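Bubble wrap stays on as Bandik laundry room opens

The shared laundry room at Bandik reopened in September with a top-loading washing machine, a tiled floor and a good deal of bubble wrap.

The wrap is on the washer. It came that way from Mabaso, the appliance dealer on the ground floor, and residents of the 88 apartments upstairs have so far shown no interest in taking it off. A notice taped inside the door by Keveo, the company that manages the building, asks people to "leave the protective covering in place until further notice." No further notice has been posted. Several residents said they had grown fond of it, and one admitted to popping a few bubbles during the spin cycle, which runs long.

The room had been shut since spring, when a leak under the old machine worked its way into the bike storage below. Repairs came to $1,149, or $149 more than the $1,000 set aside for them. Keveo said the difference went to a drain hose and "sundries," and declined to go into the sundries.

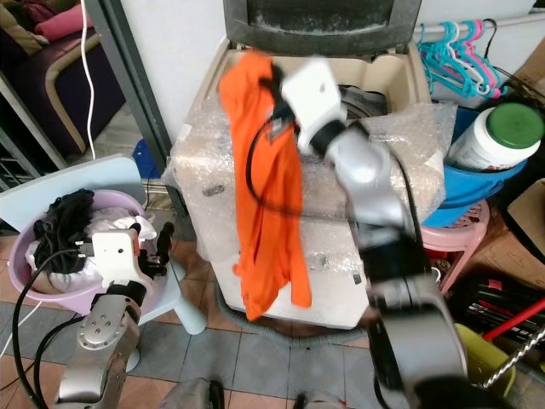

Furniture was not in the budget. The original plan included a folding table, a shelf for detergent and a rail for things that can't go in the dryer, which was also in the original plan. In the meantime a pale blue plastic chair has been pressed into service. It holds the basin while a load goes in, holds it again when the load comes out, and is very seldom sat on.

Opinion in the building is divided over sorting. The notice recommends separate loads for darks, lights and "strong colors," with orange underlined twice. Residents on the upper floors tend to carry everything down in one basin and make their decisions at the machine, lid up, one piece at a time. Those on the lower floors, who have fewer stairs to climb, say this is why there is a line at 7 in the evening.

A sign-up sheet was meant to take care of the line. The first one filled within a day, mostly with the same apartment number. The second has a pen on a string.

Keveo says 537 loads were washed in the room over the last full year before the leak, and it expects to pass that figure now that the doors are open until 10 p.m. A second washer, to be bought through the supplier Orard, is under discussion for next year. Asked whether it would also stay in its packaging, the company said it would look into it.

The laundry room opens at 7 a.m. Residents need their own detergent and a key from the front office.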